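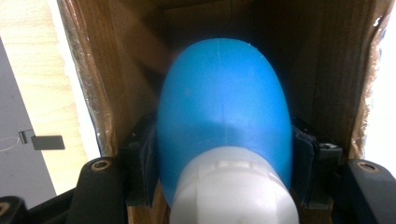

Comparing two sets of finger pads on a hand-held gripper
Nizar Rizk and Elie Awad
31 January 2019

We were asked to say whether the padded fingers are better than the bare ones. The handout says they "grip anything". We doubted that before we started and we still do.

Method
The test was lifting smooth, rounded things out of an open cardboard box, such as the blue one with the ribbed white cap. Elie held the tool and Nizar wrote down the results. We did 41 lifts in all, with both sets of pads. A lift counted as good if the object came clear of the box and stayed put while Elie said "four" out loud. This is a crude rule and we would not defend it very hard.

Results
Bare fingers dropped the object 7 times. Padded fingers dropped it 4 times. That looks like a win for the padding, but all the bare lifts were done first and Elie had got better at squeezing by then. Nizar thinks this explains most of the gap. Elie thinks it explains some of it.

The dark padding also creases where it presses on a curved side, and one edge has started to fray. We did not measure wear, so we can't say how long a set would last.

What we would change
Mix up the order of the pads, and let both of us hold the tool. We would also like to try the Folik pads, if the lab has them by July.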